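Praltix Publishes Upkeep Routine for Hand-Held Gripper, and Makes No Promises About It

STEKIVPORT, March - Praltix has released the upkeep routine it uses on the Tireo, its hand-held gripper for recording household sorting and pickup tasks. The routine is free to download. The company is asking owners to treat it with some suspicion.

"We have read plenty of service guides that claim to double the life of a tool," said Jordan Bunting, who wrote the routine. "I have yet to see one show its math. Ours covers what we check, in what order, and what we still don't know."

The routine is based on service notes from 179 sessions, most of them in ordinary rooms. Praltix does not claim that lab results carry over to a bedroom or a kitchen, and its own notes suggest they often do not. Lint and crumbs come up far more often than broken parts.

Owners have also been sold a lot of fixes. Praltix tried a spray sold for rubber grips and dropped it after 2 weeks. Plain water and a soft cloth did the same job.

The daily check takes 10 minutes and is done in this order:

1. Pivot screws. Check that each one is snug, then open and close the fingers by hand. Do not add thread glue. Praltix tested it and found it mostly made the next repair harder.

2. Finger faces. Look over the diamond grip texture on the blue rubber and brush out anything caught in it. Then do a trial approach on light trash, such as a plastic bottle or a flattened tea box on a blanket, with the fingers wide open. Soft bedding gives way under a load, so a grip that feels fine on a hard bench proves very little.

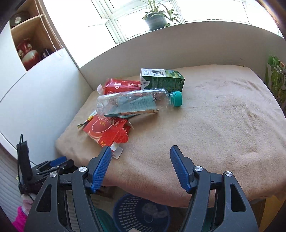
3. Cable and clip. Follow the cable by hand and feel for kinks. A cable that hangs free is fine as long as it stays clear of the linkages.

The full guide also covers finger swaps, which Praltix suggests after over 14 hours of use. Bunting calls that figure a guess. "It's where we started to feel slipping. Someone with a lighter hand may get twice that," Bunting said - "or half."

Whitlock, which handles repairs for the Tireo, will accept tools that have been serviced at home under the routine. Loose screws and worn fingers can be fixed by the owner. Cracked linkages should still be sent in.

The guide can be downloaded from the Praltix support page. Corrections are welcome, and readers who disagree with a step are asked to send their own service notes.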